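サポート記録 対応履歴(公開用)
製品区分:二足歩行キット Stellik
件名:自作階段上での歩行停止および右腕の保持異常について
受付日:2024年10月10日
申請者:Makis Rallis 様(個人製作、自宅環境)
担当:Rellton 技術相談窓口 Loukia Karagiannis
状態:条件付き完了(11月に再確認予定)

1.申請内容

申請者より、以下のとおり申告を受け付けました。原文の趣旨を損なわない範囲で表記を整えております。

「自宅の寝室で組み立てた Stellik 機体について、ベッド脇に設置した木製の二段の階段を昇降させる試験を行っております。平地での歩行および立位保持には問題がありません。しかし、下段から上段へ片脚を載せた姿勢に移行し、そのままベッド側の腕を枕の方向へ伸ばす動作を指示すると、反対側の腕が意図しない高さまで上がり、その後に制御が保護停止へ移行します。停止時の表示は『関節指令タイムアウト』です。電源を再投入すると復帰しますが、同じ手順で再び発生します。最終的には、枕の位置を整える動作を機体に行わせることを目標としております。」

使用構成は次のとおりです。

本体:Stellik 標準脚部、両腕グリッパ仕様
制御ソフトウェア:Munshi 安定版
外部接続:有線による給電および通信
階段:申請者による自作(松材、無塗装)
床:木目調の床材、敷物なし

2.一次回答(窓口)

ご申告の表示は、関節側の制御基板が所定の時間内に指令を受信できなかった場合に出力されます。原因としては、通信線の接触不良、制御計算機の処理遅延、または電源電圧の一時的な低下が想定されます。つきましては、以下の資料のご提出をお願いいたしました。

・停止前後を含む動作記録ファイル
・機体の姿勢、階段およびケーブルの位置関係が確認できる写真
・階段各部の寸法
・吊り具等による転倒防止措置の有無

なお、階段上での試験については、資料の確認が終わるまで中止していただくよう併せて依頼しております。

3.申請者からの追加資料

動作記録ファイル4件、および写真の提出がありました。階段の寸法については図面の写しを受領しております。転倒防止措置に関しては「常に本人が横に立ち、停止スイッチを手元に置いている。吊り具は使用していない」との回答でした。
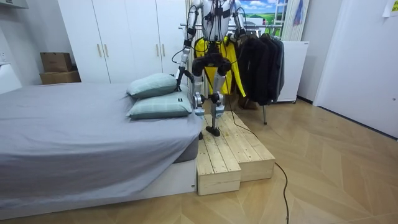 図1 階段上の機体姿勢とケーブルの取り回し(申請者提供)

4.資料の確認結果

4.1 姿勢について
片脚を奥側の高い段に載せて膝を曲げ、もう一方の脚を手前寄りに接地させ、片腕を上段の枕の後方へ向けて伸ばした姿勢を確認しました。申告にある姿勢の条件とおおむね対応します。反対側の腕は肩から上がり、曲がった状態にあります。ただし、写真のみでは、この腕の角度が指令どおりであるか否かを判定できません。判定は動作記録によって行いました。

4.2 腕の挙動について
動作記録を照合した結果、反対側の腕の上昇は故障ではなく、Munshi の全身平衡補償による指令であることが判明しました。本機能は、片腕を前方または側方へ伸ばした際に、他方の腕を用いて重心の移動を抑えるものです。既定値では平地での使用を想定しており、段差上では補償量が過大となる場合があります。したがって、本項目は異常として扱わず、設定の変更により対応いたします。

4.3 通信の中断について
4件の記録すべてにおいて、保護停止の直前に肩部中継基板との通信が途絶していました。脚部の通信には途絶がありません。途絶の発生は、腕の補償動作が始まった後に限られています。腕を体側に固定したまま昇段した場合の記録には、同様の現象は見られませんでした。

4.4 ケーブルについて
肩および胸部から黒いケーブルが複数垂れ下がっており、別に階段の上部付近から床へ長く延びるケーブルが認められます。床上の部分は固定されておりません。写真からは各ケーブルの用途および接続先を特定できないため、申請者に電話で照会しました。その結果、肩部中継基板の通信線は外部の通信線と同じ結束帯で胸部に留められており、長さの余裕が少ないとのことでした。腕が上がると結束箇所を支点として通信線が引かれ、コネクタに荷重が加わるものと推定されます。

4.5 階段について
図面上は、上段の踏面に足裏全体を載せる余裕があります。一方、踏面は複数の板を並べた構造であり、板ごとの高低差が足裏の接地判定に影響する可能性があります。今回の停止との直接の関連は認められませんが、後述の事項をお守りください。

5.対応の指示

以下の作業を、必ず電源を遮断した状態で実施するよう案内しました。

(1)胸部の結束帯を外し、肩部中継基板の通信線と外部の通信線を分離すること。
(2)肩部の通信線に余長を設け、腕を手で最大可動域まで動かしてもコネクタに張力がかからないことを確認すること。
(3)コネクタの爪および端子を目視で点検し、変形がある場合は交換すること。交換部品は Reduvton にて取り扱っております。
(4)外部ケーブルは機体の腰部後方で一度固定し、踏面を横切らない経路で床へ下ろすこと。床上の部分は歩行範囲の外で固定すること。
(5)Munshi の設定画面で「段差使用」を選択し、平衡補償における腕の上限角を105度に制限すること。

設定の変更後は、立位、平地歩行、下段のみの昇降、上段での静止の順に確認し、各段階で通信の途絶がないことを記録したうえで次へ進むよう依頼しました。腕を伸ばす動作は最後に行ってください。

6.申請者からの報告

「指示の(1)から(5)までを実施しました。肩部のコネクタは爪の片側が白く変色しており、軽く引くだけで浮く状態でしたので、交換いたしました。ケーブルは腰の後ろで留め、壁側を通して下ろしております。平地および下段では問題ありません。上段で腕を伸ばす動作を11回行い、保護停止は発生しませんでした。ただし、うち1回で、上段の足が踏み直しを行い、完了までに時間を要しました。反対側の腕は以前より低い位置で止まるようになりました。」

併せて、次の質問がありました。

「階段をベッドに固定すべきでしょうか。現在は置いてあるだけです。また、枕に触れる動作に進んでもよろしいでしょうか。」

7.窓口回答

固定について:ベッドは固定の基礎として適しません。階段の底面に滑り止めを設け、可能であれば床または壁に対して動かない構造としてください。機体の重量が前端に偏った際に、階段が動かないことを手で押して確認してください。

枕への接触動作について:当面は見合わせてください。柔らかい物に手先が沈むと、接触力の推定に遅れが生じます。段差上ではその遅れが平衡補償に直接影響します。まず機体を床に立たせ、同じ高さに置いた枕で把持および移動の動作を確認してください。階段上での接触動作は、転倒防止の吊り具を設けた後に限ります。停止スイッチを手元に置くことは、転倒防止の代替にはなりません。

踏み直しについて:追加でご提出いただいた記録では、足裏外側の接地判定が遅れていました。板の継ぎ目に足裏の外縁が掛かったものと考えられます。踏面を研磨して高低差をなくすか、一枚の薄い硬質板を全面に固定してください。柔らかい敷物は使用しないでください。

8.処理結果

保護停止:通信線への張力およびコネクタの劣化によるものと判断。部品交換および配線変更により再発なし。
腕の上昇:仕様に基づく動作。設定変更により対応済み。
踏み直し:継続観察。踏面の改修後に記録を再提出いただく。
接触動作:吊り具の設置を確認するまで保留。

申請者より、踏面の改修および吊り具の取付けに日数を要するとの連絡がありましたので、再確認は11月といたします。その際は、本件の続きとして同じ受付番号でご連絡ください。新規の受付は不要です。

担当者追記:製品説明書の配線の章には、肩部通信線の余長に関する記載がありません。改訂の要否を社内で確認中です。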